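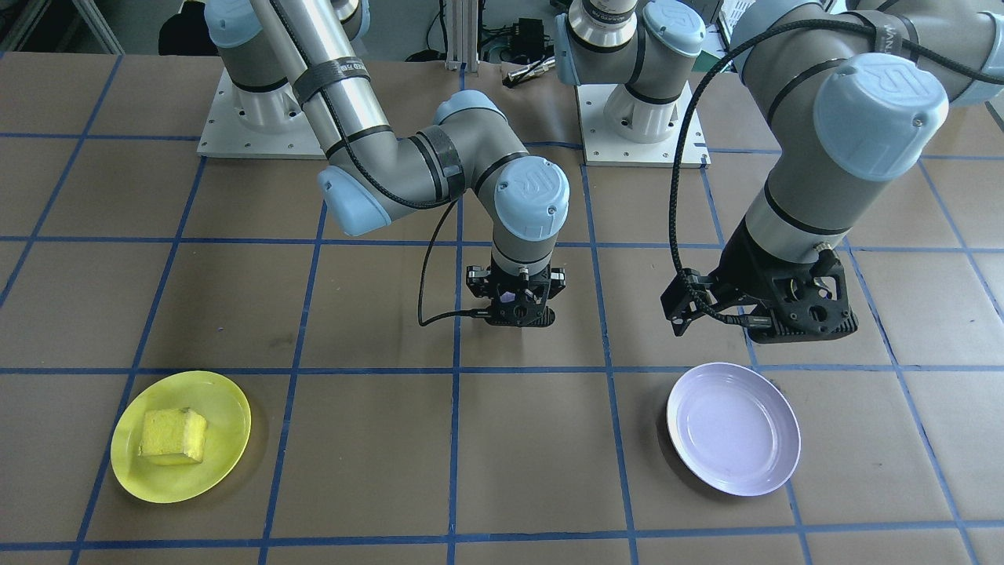 Two-arm bench with both plates set out, yellow one loaded. Note the gripper cable loop on the left arm.

Sternstead cable retention kit for two-arm benches
Sold by Lokomus. Stock item. Kit covers both arms.
Page revised 10 Aug 2020

What it is for

Gripper cables that run outside the arm get caught. If you run two arms over one table you have probably had it happen already. The Sternstead kit holds the cable to the wrist and forearm with split collars and a short sprung guide, so that slack is taken up near the joint and doesn't hang over the work.

We resell this kit. We don't make it, and we were not keen on it at first. Please read the fault history before you order, particularly if the maker's leaflet is what brought you to this page.

Fault history

In June a customer's bench, Boychuk cell 2, stopped in the middle of a plate-to-plate transfer. The left gripper cable had hooked on the opposite gripper as the arms crossed. The connector pulled partway out, the gripper lost its signal, and the controller went on reporting it as closed. The part was dropped and the arm finished its move with nothing in it.

The first report blamed the gripper. Octavian Matei from our service desk swapped it, and the fault came back after 75 cycles. He then went through the stop log and found 126 entries for the same connector, nearly all of them cleared by an operator pressing resume. We would call that a cable problem and a logging problem. The kit fixes one of those.

What we measured

The leaflet says "eliminates snagging." We don't repeat that claim. Tadhg Hennessy ran the kit on our own bench for 358 transfers with the arms crossing on each one. There were two snags, both after a collar had crept along the forearm. He retightened it and had no more in that run. One bench and one cable type is a thin test, and we would like to see the maker do a longer one.

What it will not do

It will not tell your controller that a gripper has gone silent. That needs a signal check in your program, and you should have one whether or not you buy this.
It will not make two arms safe to run in overlapping space. Collision limits are still your job.
It does not replace the connector. If yours has been pulled even once, change it before fitting the kit.

Fitting

Power down and lock out both arms. Fit the collars with the wrist at full rotation, so the guide is set for the longest reach. Jog each joint slowly to both ends and watch the cable the whole way. Recheck collar position after the first shift — the leaflet leaves this step out.

Often ordered with

Brisent locking connector, straight or right-angle
Spare collar liners, pack

Returns are accepted on unfitted kits. Fitted kits come back only if a collar has cracked.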